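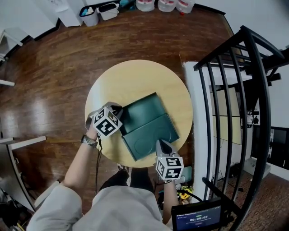 A round table in light wood, with a dark green case on top.

Trudthorpe Table Hire - your questions answered

How far ahead do I need to book?
Two weeks is enough for most of the year. For October and the school holidays, please give us 4. We take bookings by phone or at the counter in Trerden Road.

What size are the round tables?
We have two sizes. The small one suits four people for a meal, or six for drinks. The large one seats eight, or nine if you don't mind elbows. Both are the same height, so they can stand side by side.

Do I have to pay a deposit?
Yes. It is £21 per table, paid when you book, and it goes back to you once the table has been returned and checked. Orders over £200 pay one flat deposit, which we will confirm in writing.

Can you deliver?
We deliver within Trudthorpe and to Cernurard. Anywhere further, ask first. 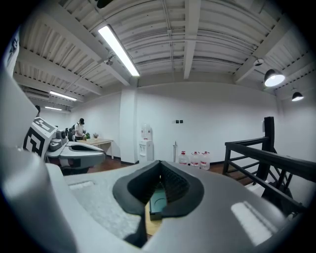
Our van needs a clear space to park and somebody at the address to sign. We carry tables to a ground-floor room or garden. We do not take them upstairs - the larger tops won't go round most landings.

Can the tables be left outside overnight?
No. Dew marks the wood and the tops can warp. If your event runs over two days, bring them under cover in the evening. A garage or porch is fine, but a gazebo without sides isn't.

What happens if something gets spilt?
Wipe it up with a damp cloth and leave it at that. Please don't use polish or spray cleaners. Candle wax should be left for us to deal with, as scraping does more harm than the wax. We don't charge for small marks.

Do you supply cloths and trays?
Cloths, yes, in white or cream. Trays are not part of the hire, though you are welcome to use your own.

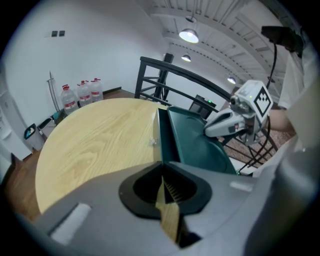 Dark teal-green tray on a round tabletop.

When do tables have to come back?
By 2 pm on the day after your event. If that day is a Sunday we are closed, so Monday morning will do.

Are you the same firm as Leclerc Marquees?
No, but we share a yard with them. Their bookings go through their own office.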